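Randutthorpe Study Center
Student Residence Pre-Arrival Safety Checklist, September intake
Inspected by: Leilani Tran, housing coordinator
Accompanied by: Viorica Roman, building manager
Student capacity: 168

1. Exits and routes
1.1 Exit doors open from inside without a key: PASS
1.2 Exit signs lit on all floors: PASS
1.3 Rear stair clear of stored items: FAIL
Comment: Suitcases left by summer residents on the second landing. Move to the luggage room before arrival day. Tag 963 issued.
1.4 Assembly point marked on the street map in each welcome packet: PASS
Comment: Map is in English only. Local-language version requested from Thaddäus Eder.

2. Bedrooms
2.1 Smoke alarm sounds on test: PASS, except room 300
Comment: Room 300 alarm gave no sound with a new battery. Replace the unit. Do not assign the room until retested.
2.2 Window limiters fitted above ground floor: PASS
2.3 Outlet voltage posted beside desk: FAIL
Comment: Labels missing in the east wing. Several students last year plugged in hair dryers rated for home voltage only. Labels to be printed and fixed before keys are issued.
2.4 Door locks, Gisler type, engage fully: PASS

3. Shared areas
3.1 Walkways clear, no trailing cords: PASS
3.2 Counters secure and free of sharp edges: PASS
3.3 Extinguisher present and in date: PASS
Comment: Serviced by Arkon. The tag is hard to read; ask for a new one at the next visit.
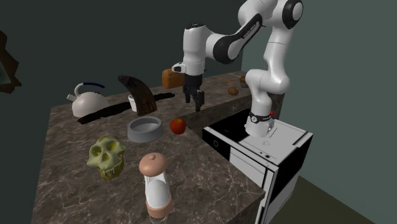
Brown marble countertop, with white arm and base cabinet.

4. Student information
4.1 Emergency card lists local emergency number, center night line and nearest hospital: PASS
4.2 Passport copies held in locked cabinet: PASS
4.3 Insurance certificates received: OPEN
Comment: Four outstanding. Kazimír Kadlec to contact the home campuses. No key issued without a certificate.
4.4 Night travel advice included in orientation slides: FAIL
Comment: Slides still show the old bus timetable. Last bus now leaves at 11:40 p.m. Add the taxi number and the procedure for reporting a refused entry, theft or assault.

5. Follow-up
Items 1.3, 2.1, 2.3 and 4.4 to be rechecked by Boris Đorđević. Item 4.3 stays open until the last certificate is on file.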